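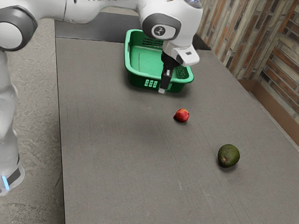 Kanyarat wanted to know why we bother with fruit at all, when a cube would do the same job and never roll away. She left that under my last post, along with a very fair complaint that I promised an update in September and then went completely silent. Sorry, Kanyarat! I've been in the simulator. I have more or less moved into the simulator.

So, the fruit. Cubes were where we started, way back in the first month of the club, and cubes are lovely. They have flat sides, they stay where you put them, and a gripper that comes down a little crooked still gets away with it. Our cube program worked so well that we all got pretty full of ourselves. Then Noreen swapped the cube for an avocado one evening without telling anyone (she's our team captain, she's allowed) and the arm nudged it, nudged it again, and politely chased it down the table while five of us watched with our mouths open. That was the night we decided the Loda Challenge entry was going to be groceries.

For anybody new here, the Loda is a regional student contest, and the task this year is to sort small household things into a container. You pick your own objects, within limits, and you get more points for harder ones. You also have to do it in simulation first. If your simulated runs don't pass, you don't get time on the real arm at the finals, and that rule has shaped our whole semester. We named our entry Britow. It doesn't stand for anything. Saqib said it out loud while he was trying to say something else and it stuck.

Right now the job goes like this: green basket, one small red fruit, one avocado, both of them have to end up in the basket. That's the whole thing! My mother asked what I do at club until nine at night and I explained it to her and there was a long pause on the phone.

The red fruit is my favorite and also my enemy. It's nearly round, it's small, and it has a little pointed tip sticking out of one side that I never gave any thought to until last week. Our grasp code looks for the middle of the object and then picks an angle for the fingers. With a round thing any angle should be fine, so the code just took whatever came first. Except sometimes whatever came first put a finger right on the tip, and then the contact goes weird and the fruit squirts out sideways. I lost a whole Saturday to this. I was sure it was friction. I changed the friction so many times that at one point the fruit was basically glue and I thought I'd fixed it, and Ismail had to break it to me that no fruit on earth behaves like that.

The avocado is the opposite. It's a lot bigger than the red one, so the fingers have to open wide before they come down, and if you forget to open them first you just press on the top of it. We forgot to open them first. (It was one line, in the wrong place, and it was mine.) Once the fingers are wide enough it's a pretty easy pick, and then the trouble moves over to the basket, which has a nice thick rim for the arm to bump into on the way across. Lamduan rewrote that part so the arm lifts higher before it travels. It looks a bit dramatic now, like a waiter with a tray, but we haven't touched the rim since.

We ran 300 tries of the full task over the weekend with the fruit starting in different places each time. On the old grasp code we were getting 70 percent, and I wrote that number on the whiteboard and drew a sad face next to it. I don't have the new number yet because the machine in the lab is shared with the Revska people, who are doing something with drones, and they had it booked first. Their batch is number 2171 in the queue and ours is right behind it. I have checked the queue more than I'd like to admit.

I do want to say something about simulation, because I was kind of snobby about it when I joined. I wanted to touch the robot. I thought pushing a make-believe arm over a make-believe table was homework and the real arm was the prize. I've changed my mind, mostly. You can break things in there all day long and just press reset. You can put the avocado back in exactly the same spot and try one different thing, which is how we found the business with the tip. And it's honestly pretty to look at, with the brick wall and the speckly table and the little strip of blue light down by the base of the arm. I've gotten fond of the place!

What it won't give you is the nerves. Lamduan went to the finals with her old school and says her hands shook so badly she typed the start command wrong 2 times in a row. Mr. Bangash, our advisor, now makes us start every practice run with somebody reading the steps out loud, and whoever's typing has to repeat them back. We groaned about it. I think he's right, though.

Next on the list is a third object. Ismail is pushing for a banana because of the points, and Saqib wants a lemon because it's "an avocado with better manners." I'm voting lemon. I still have the approach speed to slow down before Thursday's meeting, and somebody has to teach the arm what to do when it drops something halfway, since at the moment it carries on to the basket with nothing in its fingers and lets go of it very carefully.

Kanyarat, if you're still reading, bring your cube to open lab and we'll race you. Door's open from six.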